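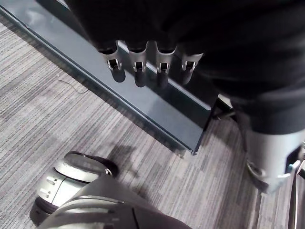 Who is allowed to stop a robot?

Anyone in the room. Under the house rules at Jillel, that includes the person who came in to water the plants, and you don't have to give a reason until the machine is still.

It sounds like the easiest rule in the world to write. Nilmini Wijesinghe needed four drafts. She looks after operating practice at Jillel, a robotics outfit on the second floor of a former insurance office in Gulville, and the first draft she inherited said that the stop button could be pressed by "authorized personnel or their designees in the event of an emergency condition."

"I asked what an emergency condition was," she says. "I got three answers, and one of them was a flowchart."

Her own version went into use in January 2020 and fits on one sheet. The document it replaced was 1,143 words long before you reached the definitions, and it had a glossary of terms it never used. She keeps a copy in her desk drawer and reads from it when she's in a bad mood.

Wijesinghe came to the job sideways. She spent several years at Hirnholm, a packaging plant where the robots lived in cages and the rules were mostly about the cage. Gate open, power off. Gate closed, you're outside it. She still speaks of the cage with some affection.

"A fence is a wonderful rule," she says. "It works at three in the morning and it works on people who didn't read the memo. Then I came here and the robots were on the carpet with everybody else."

Carpet is a sore subject. Most written guidance she'd been handed pictured a concrete floor, flat and sealed, with yellow tape in sensible places. Jillel has office carpet, the gray striped kind, and tape comes off it by lunchtime. It also holds on to whatever falls there. One of her first rules is that somebody walks the floor before power-up and picks up anything loose, down to bits of wire and hair.

Did the engineers enjoy being told to pick hair off a rug?

"They did not. One of them asked me if there was a standard for it. I said there was now, and it was on the door."

The sheet on the door has gone through revisions, but its main ideas haven't moved much. One person is in charge of the robot at any given time, and says so out loud. When that changes, both people say so. Hands stay away from the robot's hands while it's powered, including when it looks finished. That last phrase was added in October, and she won't tell me what prompted it, beyond saying that everyone kept all their fingers and one person lost an argument.

She has strong feelings about "looks finished." A robot waiting for its next command and a robot that's been shut down can look identical from across a room, she says, and people fill in the difference with optimism. A hand is worse. People see fingers, even metal-capped ones, and their manners take over.

"You see a hand hanging there over a ledge and part of your brain thinks it's resting. It isn't tired. It's holding a position with motors, and it'll hold it until something tells it otherwise. I've watched grown adults pass one a pen."

So the rule is that the status gets checked at the screen, by the person in charge, who then says "it's off" in those words. "Should be off" doesn't count. Neither does a thumbs-up, which was tried for a week and turned out to mean a surprising range of things.

The part of the sheet that gets the most complaints is the waiting time. After a stop, everybody keeps clear for 20 seconds before going near the machine. Nothing about the number is scientific, she admits cheerfully. It's long enough for a falling arm to finish falling, and long enough that whoever hit the button has to stand there and think about what they saw. She asks for a note of it afterward, two or three sentences in a shared log, with no form to fill in.

"If you make a form, people stop pressing the button," she says. "I believe that more than I believe anything in the old binder. You can have a very clean incident record that way. Hirnholm had a beautiful one."

I ask whether that's a criticism of her former employer. She says it's a compliment to their filing.

The log at Jillel is less beautiful. Entries range from careful to nearly useless; a recent one reads, in full, "It leaned." She went and found the author, and they talked, and the entry is now a paragraph. She considers this the system working. It does require her to walk around a lot.

Other shops have started asking for the sheet. Anozie, which fits out test rooms on the far side of Gulville, took a copy last spring and sent it back with comments. The company wanted a marked keep-out distance, and she had left it out on purpose. Her reasoning was that reach depends on the machine and on what it's holding, so any single figure would be wrong most of the time. Anozie's reasoning was that people want a line to stand behind.

"They were right, which was annoying," she says. The sheet now tells you to work out the full reach of the robot, with whatever is in its grip, and add 2 feet. At Jillel the result is shown by a row of weighted markers, the tape having been given up as a bad job. The markers get kicked. She puts them back.

There is also a line about furniture, which she thinks is the least glamorous sentence she's ever written: know what's low. Baseboards, shelf edges, brackets, the leg of the thing next to the thing you're working on. People plan for what's at eye level - the arm, the head if there is one - and the snag happens at the ankles. Before a run involving anything near the floor, the person in charge is supposed to crouch and look. She made me do it. My knees filed a report.

What she won't do is claim the sheet covers everything. It leaves electrical work to the electricians. It says nothing about software changes, which have their own page, written by someone else in a style she describes as "brave." And it doesn't try to stand in for the formal standards, which she reads and which she'd like other people to read too, although she has stopped checking whether they do.

"The standards tell you what a safe system has to be able to do. My page is for the person with a coffee in one hand who's about to step over a marker. They've got maybe 5 seconds of attention for me. I'd like to use them well."

Coffee, as it happens, is covered. It stays outside the markers. She had hers with her when she walked me out, and took the long way around the room.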